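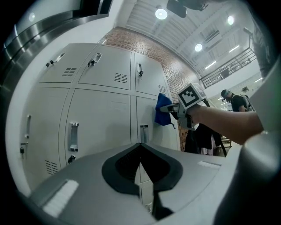 I went to the Trivholm open day in May with a budget sheet in my bag and one line on it still blank: handling equipment for our locker room. My boss at Modasport wants a figure. I came home with a brochure, a pen and a longer list of questions.

The hosts are a small outfit called Nuvover, and their pitch goes like this. You buy the hand-held grippers first, your own people do the everyday jobs with them, and the arm that learns from those jobs comes later. The arm has a name, Mamo. It also has a price, which took me three tries to get, and even then I got it "depending on configuration."

The starter package is 40 hours of recorded work with 15 hours of support. After that you pay by the hour. I asked how many recordings they'd want for one simple task, say a cloth and a locker door, and was told 1,000 would be a good start. Who pays the person doing them? We do, apparently. That was missing from the brochure, and at our wages it's the biggest number in the whole plan.

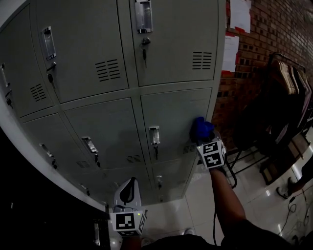
Liya Lencho

Lockers are a fair test, I'll give them that. Ours have the same kind of recessed handles, with keys hanging from the locks and vents in the doors, and there are 56 of them. A blue cloth held against a flat door is the easy part. I wanted to hear about the keys. The answer was that keys are "on the roadmap," and I've bought enough software to know what a roadmap is worth.

Spare parts: no list yet. Training for new staff: half a day, extra. Service contract: yearly, and it starts at delivery, so you'd be paying for it while the boxes sit in the hallway.

I've put the grippers down as a rental for one season and left Mamo off the sheet. If the boss wants it back on, I'd like the labor hours in writing first, plus a visit to a customer who has had one for longer than a month. They promised me a name by email. I'm still waiting.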